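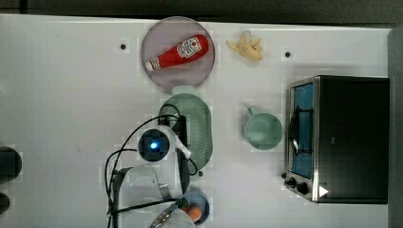 Chapter 8
Setting Up a Work Surface

Before any cooking starts, a cook has to decide where things go. A table holding a plate, a bowl, a colander and a small oven fills up quickly, and the space that is left is the space you work in. This chapter covers how to place dishes and tools, how to keep food apart from equipment, and how to clear a surface in a sensible order.

We will use the word "station" for any part of a table given over to one job. A station may be as small as one plate.

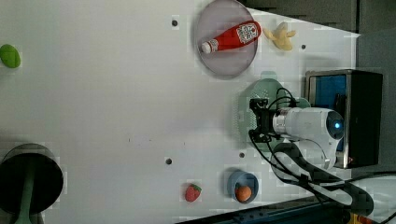
Figure 8.1. A plate with a ketchup bottle lying across it, and a small blue bowl holding an orange fruit.

A bottle laid on a plate takes up the whole plate. Bottles and jars should stand upright at the back of the table, where they can be reached without crossing the food. Fruit that will be eaten whole can wait in a bowl. Peeled fruit needs a plate of its own.

Domingo Quezada, who wrote the first Prallby kitchen course, taught his students to set out dishes first and food second. We follow the same order in the exercises for this chapter. 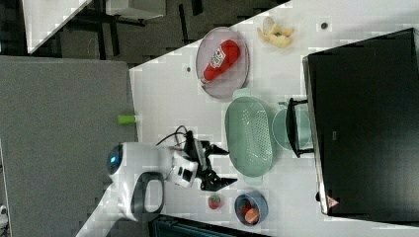
Department of Home and Consumer Studies, Tredden College

8.1 Large Items First

Place the largest item before anything else. In most small kitchens this is a countertop oven or microwave. Its door must open fully, and nothing should be stored against it. Bowls and pots pushed up against an appliance are hard to pick up with two hands.

Next come the colander and mixing bowls, then plates and mugs. Colanders belong on the sink side of the table.
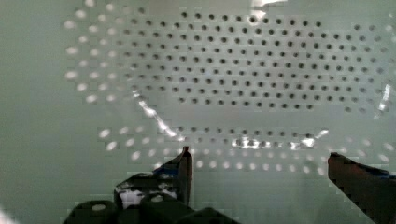

Why does a colander have so many small holes instead of a few large ones?
Small holes let water drain while holding back rice, peas and berries. Many of them are needed so that the water leaves quickly.

8.2 Clearing the Table

Clear food first, then dishes, then tools. Wipe the surface from back to front. Exercise 8A, on page 275, asks you to draw a plan of your own table and mark each station on it.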